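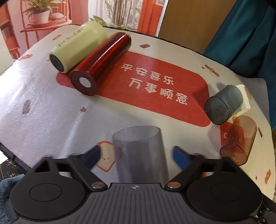
Does a cloth like that need ironing before people come?
It only needs wiping, and you have to start at the middle.

Ruan Mabuza's mother had asked the question and his mother had answered it, both in the same phone call, while he stood in the kitchen holding the sponge. She did this when she was nervous about a visit. He told her he would start at the middle.

The middle was the red part with the eight characters. Peace and joy, all things going well. His wife had bought the cloth from Potska in November, when the shop was closing and most things were half price. Their daughter was 2 then and liked the toast with the face. She said good night to it. She was still doing it in March, and the toast had to be said good night to before the lamp was.

He wiped outward until he got to the rim. There was a tea mark that had been there through three wipings already, and he left it. Then he went to the cupboard and looked at the cups. They had plenty of cups and hardly any that matched. The ones from the wedding were still in a box marked Soller, in the hall closet, under the winter coats.

His mother had never drunk from anything but glass in her own house. He thought about the box for a while - the coats would have to come out first, and then the vacuum cleaner - and he closed the cupboard.

She came at four with a cake. She put her bag on a chair and ran her hand over the cloth, one way and then the other.

"You ironed it," she said.

"I wiped it."

She bent down to look at the toast. His daughter came in and stood next to her.

"He's not asleep yet," his daughter said.

"No," said his mother. "It's early." She pulled out a chair and asked for some tea, in whatever cup was clean.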